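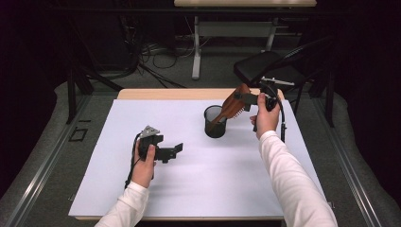 Vol. 5, No. 724

Home | Opinion | Workplace | Archive | Contact

Opinion: The Case for the Shared Desk Container

By the Editorial Desk, Garkau Workplace Review
4 Oct 2021

Offices that have moved to shared desks tend to regulate the large items and leave the small ones to chance. The furniture policy at Havetti, which this publication was permitted to read in March, devotes several pages to chairs and monitor height. It says nothing of combs, hairbrushes, spare glasses or hand cream. These are the articles most often left behind at the end of a shift, and the next occupant is seldom pleased to find them.

The usual remedy is the drawer unit. Jitberg supplies a lockable model, and many facilities departments order it without further thought. We believe this is a mistake. A drawer conceals its contents, and what is concealed is kept. An open container on the desktop serves the purpose better. A black mesh pen holder takes a hairbrush by the handle as readily as it takes a ruler, and the wire wall allows anyone to see what has been placed inside.

Two objections deserve a reply. The first is that personal grooming items do not belong on a work surface at all. This may have been a reasonable position when each employee had a desk and a door. It is harder to defend where staff arrive by bicycle, meet the public within the hour and have no other place to put their things. The second concerns hygiene. A brush stored with its handle down keeps its bristles off the table – a modest improvement on leaving it flat beside the keyboard.

We would add one condition. The container should be emptied by its user at the end of each working day. The Bošković building, with 965 registered users and 900 desks, adopted such a rule last year, and it occupies a single line on the notice by the elevators. Longer rules have been tried there and were not read.

The choice of surface also merits attention. A plain white board laid over a light wooden table shows at once what has been left on it, and it can be wiped without concern for the finish beneath. Departments considering new tabletops may wish to try a board first.

Last updated: 4 Oct 2021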